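Visit report: Zernton home test site, Jomside
Posted in: Site visits

Thursday's visit covered the two-arm unit that Zernton runs in a furnished room at Jomside. Our interest was the stop fault logged in January as entry 2826.
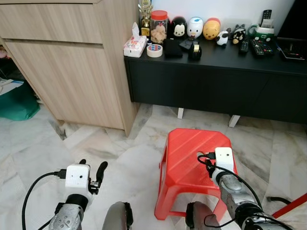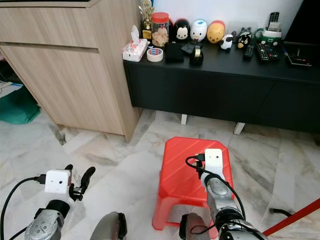
Both views: arms forward, red stool on the tile floor, sideboard behind.

The fault is a loss of signal from one wrist camera while the arm is moving. The controller should halt both arms. On entry 2826 it halted only the arm with the lost camera, and the other continued for 900 ms before the operator pressed the stop button.

Esen, who supply the controller software, traced this to a setting that treats each arm as a separate stop group. It had been reset by an update. Build 1216 puts both arms back in 2 linked groups and checks the link at startup.

The connector has not been cleared either. Manurung made the cables and has asked for the failed one back. Strain relief at the wrist plug was discussed but no part has been chosen.

Open points: the stop test is still run by hand, and the log does not record which build was loaded. We asked for both to be changed before the next visit.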